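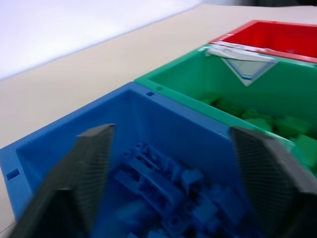
Every spring the same claim comes back around: sort your toys by color and your kid will clean up on their own. I've seen it four times this week. I have questions.

---

First, where does it come from? Everyone links to a post by Loretta Dvorak, who links to a newsletter from a storage company called Clomesine. The newsletter says "studies show." It doesn't name one.

---

I wrote and asked which studies. Got a very friendly reply with a coupon code in it.

---

The number people quote is that kids in "color homes" tidy up 8 minutes faster. Faster than what? Kids with one big box? Kids with no boxes? How big was the mess? Who held the stopwatch, the parent who had just paid for the bins?

---

Latrice Brannigan did dig up a survey from last September. 113 parents, all of them customers, all asked by email if they were happy with what they bought. Most were! I'm happy with my toaster. I don't go around saying it raised my kids.

---

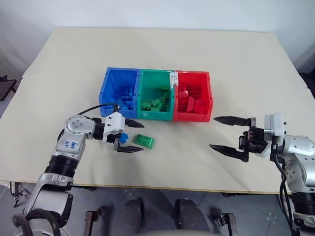 And ask anyone who builds a lot. When you're hunting for a hinge or a little two-stud plate, color is the last thing that helps. A small red piece in a pile of red pieces is about as hidden as it gets. Shape first, color later, if ever.

---

Some replies already, so let me be fair. Esperanza Villanueva teaches preschool and says color sorting is good practice for three-year-olds. Sure, I buy that. It's a fine game. My problem is with the promise that it carries over to a nine-year-old on a school night.

---

Also the price. The Hullwood "starter wall" is $300 before shipping. You can get plain bins at the hardware store and find out for yourself in a weekend if your kid cares.

---

Mine didn't. We kept it up for two weeks, I did all the sorting, and then somebody built a castle and used everything.

---

If you have a real study, with a control group and a method section, send it and I'll read the whole thing. Please stop sending me the newsletter.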